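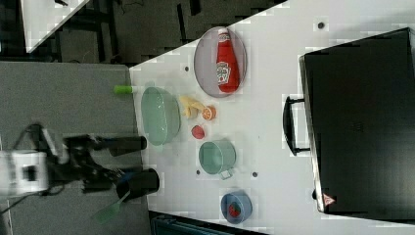 作業台备品整理記録

日付 2023年4月3日
場所 Lernmont棟 第2実習室
記録 Nazmiye Kurtuluş
確認 Syahrul Nasution

1. 目的

配膳実習で使用する食器類および食品模型について、新年度の貸出開始に先立ち、現物と台帳との照合、ならびに収納区分の見直しを行う。対象は白天板の作業台に並べた品、および棚Fluvumに保管中の品とする。

2. 台上の品の扱い

灰色の丸皿は縁の立ち上がりが低く、汁物の模型を載せる用途には適さない。今後は主菜用として登録する。赤いケチャップボトル(白キャップ、白い楕円ラベル)は皿に横置きの状態で並べたが、収納時は立てることとし、調味料の区分に入れる。

淡緑色の大きな楕円ボウルは、従来「サラダ用」と「果物用」の二重登録になっていた。果物用に一本化し、旧番号は欠番とする。小さい青色のボウルはいちごの模型と組で貸し出す。前年度、ボウルのみが返却された例が二回あったため、貸出票には両方の品名を記入すること。

淡緑色のマグは楕円ボウルと色が近く、口頭で「緑の器」と指示すると取り違えが生じる。実習中は必ず「マグ」「楕円ボウル」と呼び分ける。台帳の品名欄も同様に改めた。

食品模型のうち、バナナおよび柑橘の輪切りは果物の区分で問題ない。赤く丸い小型の模型については、トマトとして野菜に入れるか、いちご類として果物に入れるかで旧台帳の記載が一致していない。Nasution氏と協議し、当面は「赤色・丸・小」の品名で仮登録とした。購入時の納品書が見つかり次第、確定させる。

3. 照合結果

棚Fluvumの保管品を含め、台帳上の登録は54点。現物を確認できなかったものは6点で、いずれも箸およびスプーンの類である。隣室の洗浄かごに残っている可能性があるため、週明けの授業終了後に再度確認する。台帳からの削除はそれまで行わない。

登録外の品が13点見つかった。大半はYeoh社の旧セットに含まれていた小型の野菜模型で、箱を廃棄した際に番号札も失われたものと思われる。仮番号を付し、棚の下段にまとめた。

4. 清掃

食器類は中性洗剤で洗い、布で拭いたのち自然乾燥とする。食品模型は水に浸けず、固く絞った布で表面のみを拭く。いちごの種の凹凸には汚れが残りやすいので、柔らかい歯ブラシを用いる。アルコールの使用は見合わせる。昨年、Lornosanceの試供セットで表面の塗装が曇った件があり、手持ちの模型に支障がないかどうかは未確認である。

天板には小さな穴が四か所ある。拭き掃除の際に洗剤を直接吹き付けると穴に液が溜まるため、必ず布の側に含ませて拭くこと。穴の周囲は綿棒で仕上げる。

5. 収納区分(改定)

上段 皿、ボウル、マグ
中段 果物および野菜の模型
下段 調味料容器、仮番号の品
引き出し 箸、スプーン、番号札の予備

上段の食器は重ねてよいが、楕円ボウルは他の器の内側に入れず、単独で置く。黄色のバナナは皮の反った部分に力がかかると変形するおそれがあるため、中段の手前に置き、上に物を載せない。

6. 購入検討

棚の仕切り板が不足している。カタログによれば幅900mmのものが棚板にそのまま収まる見込みであるが、支柱の内側の寸法は未計測であり、発注は保留とした。番号札は耐水性のものに切り替えたい。現行の紙札は洗浄のたびに剥がれ、照合に余分な時間を要している。

7. 引き継ぎ事項

・新しい貸出票の様式は共有フォルダに保存済み。旧様式は4月中に限り併用を認める。
・丸皿の区分変更に伴い、実習手引きの配膳図の差し替えが必要。担当はKurtuluş。
・赤い丸形模型の納品書の捜索はNasution氏に依頼した。
・支柱内側の計測は、次回の棚卸し前に実施する。

追記 返却時の点検欄に「組の欠品」の項目を追加した。青ボウルといちごの組のほか、急須と蓋、弁当箱と中仕切りにも適用する。(Nasution)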